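Tapsell Seed Library: progress report to the Taltura Fund
May 30, 2026
Prepared by Wiremu Whitcombe

Where we are
What a spring! Your grant has carried us through our first full lending season in Sumthorpe, and we handed out 831 packets of seed between the opening and the end of April. Beans went fastest, then squash, then a purple carrot that I had frankly expected to be stuck with.

The catalog is finished too. Every variety now has a card with its sowing dates, spacing and the name of the grower who saved it.

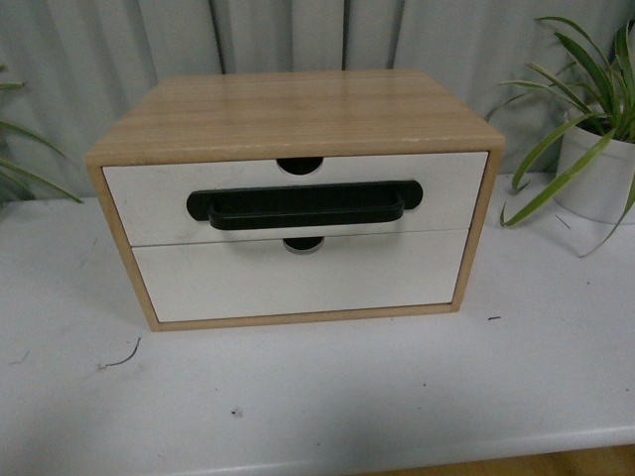 Borrowers are asked to bring back seed in the fall if they can, and 467 households have signed up so far (over half of them have never saved seed before, so the beginner classes matter a lot). We ran seven of those this spring. The tomato one overflowed into the hallway, and we have added a second date.

Germination tests
We tested 17 of the older varieties on damp paper towels. Most came up well. The leeks were poor and we have pulled them, and the parsnips need fresh stock every year anyway.

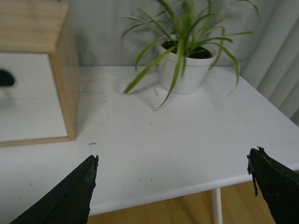
Hindia Growers has offered us replacement leek seed at cost, plus a row in their field for growing out the rarer lettuces. I'm thrilled about the lettuces!

Spending
Envelopes and printing came in under budget. Postage ran higher than planned, and I would like to move the printing balance across to cover it.
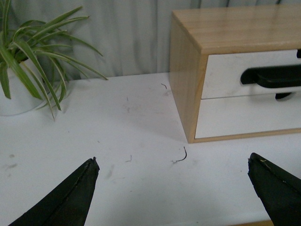

Next steps
Seed cleaning classes start after the first bean harvest. We still need a fine set of sieves and a dry place to hang the onion heads.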